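The mayor of Clekmont won her third term by 37 votes, and she would like it known that she considers this a landslide.

"My first race, I won by seven," she says. "There was a recount. The recount took longer than the campaign."

Her opponents see it differently. Skolley, the slate that was put together over the winter to get rid of her, took four of the six council seats, so she now runs a town hall in which most of the people she meets with in the morning asked voters to fire her in April. She describes the mood as "polite, in the way a dentist is polite."

The fight was over the bus. Clekmont and Sedis, the bigger town across the river, have shared a line for years, and Sedis wants to stop paying half. Skolley says let it go. The mayor says 600 residents ride it to work and she is not going to be the one to tell them about the joys of walking.

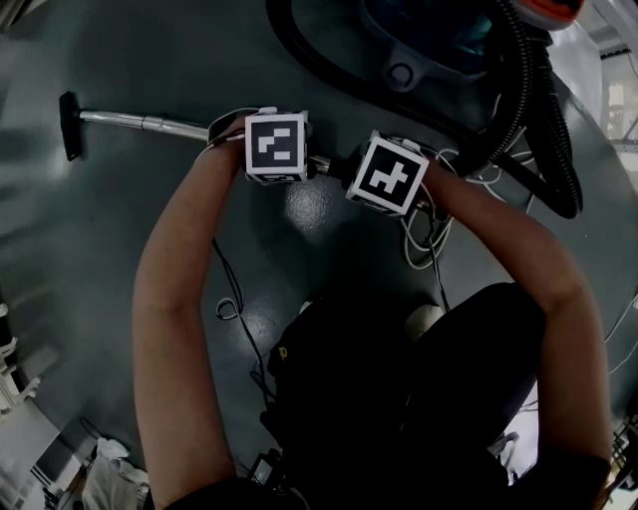
Arms reaching around a vacuum cleaner wand, seen from above.

Does she have the votes to save it? "No," she says. Then, after some thought: "Not this week."

Her plan is to raise the fare by 50 cents and close the Schnyder Street stop, where she happens to live. She admits the second part was meant to look like a sacrifice. It has mostly annoyed her neighbors, one of whom has put up a yard sign with her face on it and the word WALK.

"It's a good picture of me," she says. "I asked where they got it."

The budget vote comes before the summer break. Asked whether she will run a fourth time if she loses it, she reaches for her coat and says she has a bus to catch.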